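## 3. Setting up the drawer cabinet

Read this section before you load any parts. It covers unpacking, placing, fitting the drawers and labeling. Hanging the cabinet on a wall is covered in Section 4.

You will need:

- a soft cloth
- a small level
- the label sheet from the accessory bag
- a pencil

### 3.1 Unpacking

1. Open the carton from the top and lift the cabinet out by its sides. Do not lift it by a drawer front.
2. Stand it upright on a table and remove the tape from the drawer fronts. Pull the tape straight down, slowly.
3. Slide out each drawer and take out the paper slip behind it.
4. Check the drawers for cracks, paying attention to the front corners.
5. Keep the carton until you have finished Section 3.3.

If a drawer is cracked or missing, contact Varorier parts service and quote kit number 1534. Spare drawers are sold singly by width (narrow, medium or wide).

### 3.2 Choosing a place

1. Pick a flat, level surface that is deep enough for the whole base. The front feet must not hang over the edge.
2. Wipe the surface and the underside of the cabinet. Grit under the feet will scratch a painted or laminated top.
3. Set the cabinet down and leave at least 10 inches clear in front so that the drawers can come all the way out.
4. Press down lightly on each top corner. If the cabinet rocks, move it or shim the low side with card.
5. Lay the level across the top, first side to side, then front to back.

**Caution:** Keep the cabinet away from heaters and out of direct sun. The clear drawers turn brittle with long exposure to heat.

A slight turn toward your chair makes the labels easier to read when you are sitting down. Leave a gap on both sides so you can get a hand around the housing when you need to move it.
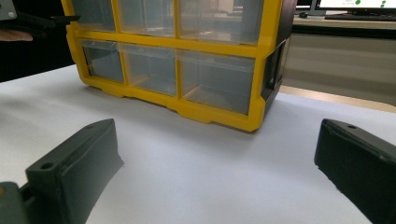

*Fig. 3. Yellow front frame with clear drawers; columns run narrow, medium, wide from left to right.*

### 3.3 Fitting the drawers

The columns differ in width, and a drawer will only seat properly in its own column. Start with the lowest row and work up.

1. Sort the drawers into three stacks by width.
2. Take a narrow drawer, tip the front up slightly and set the back edge on the yellow rail.
3. Lower the front and push until the drawer stops.
4. Pull it out halfway and push it back in. It should move without catching.
5. Repeat for the medium drawer, then the wide one, and go on to the next row.

If a drawer sticks, take it out and look for tape residue on the rail. Wipe with warm water and a drop of dish soap. Do not use acetone or oil.

**Note:** There is no stop to hold an open drawer. Support it with one hand when you pull it more than halfway.

### 3.4 Loading

1. Put the heaviest items in the lowest row. Nails, bolts and hex nuts belong here.
2. Use the narrow drawers for small pieces such as washers, fuses and picture hooks.
3. Use the wide drawers for longer items such as drill bits and cable ties.
4. Fill each drawer to no more than 6 ounces.
5. Keep the contents below the top edge. A screw standing on end can jam against the rail above.

**Caution:** Do not open a whole row of loaded drawers at once. The cabinet can tip forward.

### 3.5 Labeling

1. Write on the label before you peel it. Pencil can be changed later.
2. Wipe the drawer front and let it dry.
3. Stick the label at the lower left of the front, where it leaves most of the contents in view.
4. Label the drawer, not the frame, so the name travels with the contents when you carry a drawer to the bench.

To remove an old label, soak the drawer front in warm water and rub the label off with your thumb. A scraper will mark the plastic.

Replacement label sheets are part 137. For wall mounting, empty all drawers and continue with Section 4.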